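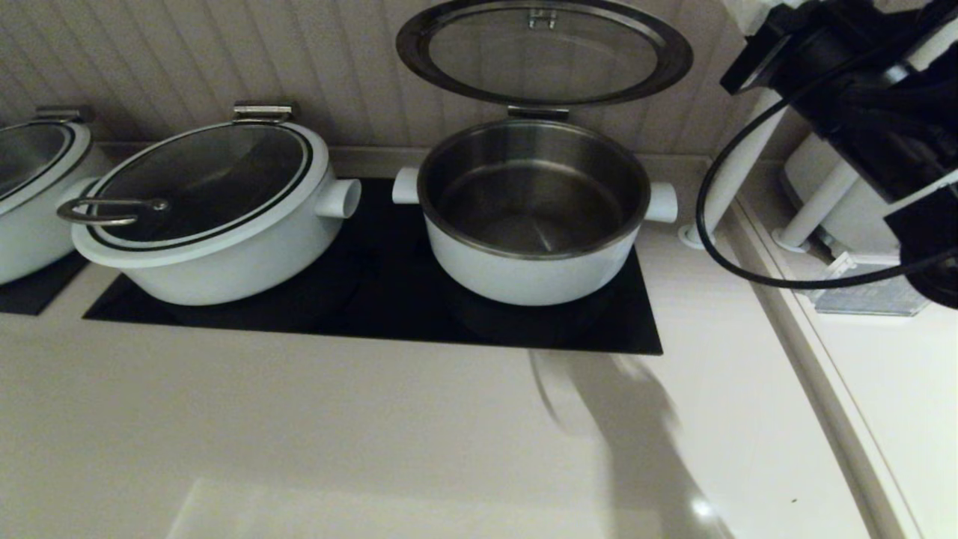 Last updated: August

Hinged lids are harder than they look

Zarmeena Hayat has opened the same kind of pot lid more than 700 times this summer. Her test counter at Lavness has a black glass cooktop, a few white pots with glass lids hinged at the back, and an arm that can take any of three grippers. She wants to know which one a small kitchen should buy.

A loose lid is easy. The arm picks it up and puts it down somewhere else. A hinged lid has to travel in an arc, and a gripper that pulls straight up will drag the pot with it. On the oval pot the steel loop handle lies down toward the front, so the fingers also have to get under it first.

The Vakau two-finger gripper was the first one on the arm. Its fingers are narrow and slide under the loop without much trouble. Out of 200 tries it opened the lid fully 9 times fewer than the Mohmand, a three-finger model that costs a good deal more. Most of the misses came late in the swing, when the loop turned in the fingers and the lid fell shut.

The Mohmand holds on better but needs room. With two pots side by side, its outer finger kept touching the neighbor's side handle. Hayat moved the approach over by hand, which fixed the problem and cost her an afternoon.

The third gripper, a soft one from Grokdale, was dropped after 50 tries. It could hold the loop but could not lift it.

Ourania Chrysikopoulos writes the control code and thinks the cable matters as much as the fingers. A loop of cable hanging beside the arm can catch on a raised lid. She has tried clips and a sleeve, and for now she leaves some slack and keeps the wrist from turning past a set limit.

Glass is the other trouble. The depth camera often looks right through a lid, so the software finds the dark rim and works out the rest from there. Shiny steel inside an open pot gives bad readings too.

Hayat would pick the Vakau for a counter with one or two pots on it. Full pots are next, starting with cold water.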